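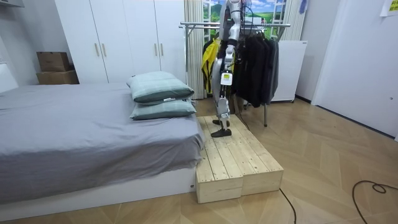

The bedroom set, platform up against the bed.

Bedroom update, quick one as the writeup is due and I still have plots to redo.

For anyone who missed the January item - the question is whether a policy trained on lots of short, messy demonstrations does better on hanging clothes than one trained on fewer, cleaner ones. Same total minutes of data either way. Dace has argued for messy since the start. Keir for clean. I was with Keir.

Dace is winning.

We now have 2150 demonstrations in the messy set, all teleoperated, mistakes left in. Dropped hangers, second grabs, hooks that miss the rail and get pulled back. The clean set is the same tasks with every failed attempt trimmed out. Both went through the Olline training code with the same settings, no tuning per set (Tiago checked, then checked again becuase Keir asked).

Evaluation was 142 trials per policy, garments shuffled between trials. The messy policy finished more of them. Bigger gap than we expected, and nearly all of it comes from recovery. When the hook misses first time the clean policy tends to push harder in the same direction. The messy one backs off and comes in again, a bit higher. It got that from the operators, who do it without thinking.
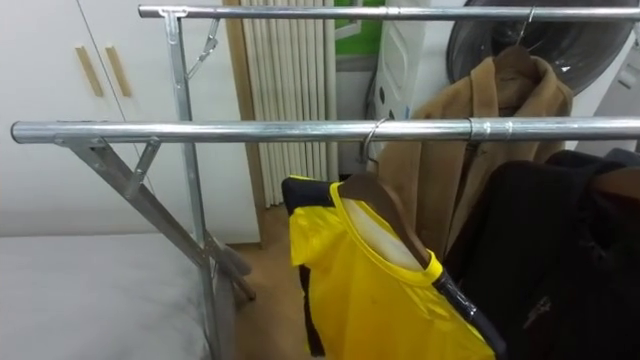
Where it still falls over is the double rail. If the target is the far rail and there is something hanging on the near one, both policies get confused about depth and go for whichever tube is closer. Bright garments are fine. Dark ones next to other dark ones are bad, the edges just go. Calum thinks this is a camera exposure thing and wants to re-run with it locked. Tiago thinks we simply don't have enough far-rail examples in there, and I lean that way, but Calum's test is cheap so we do it first.

Also tried dropping the wrist views to see how much the head camera carries alone. Answer - most of the approach, hardly any of the last bit. Seven extra trials on that, so don't quote me.

Things we have not shown: that any of this holds in a different room, or for anything besides hanging. Kirstin is setting up the same comparision on folding over at Tremblay and should have first numbers before we submit. If folding goes the other way the title has to change.

Draft is in the shared folder, version 2. Comments on the recovery section please, it is the weakest part and the one reviewers will go for. Figure 7 is a placeholder, ignore it.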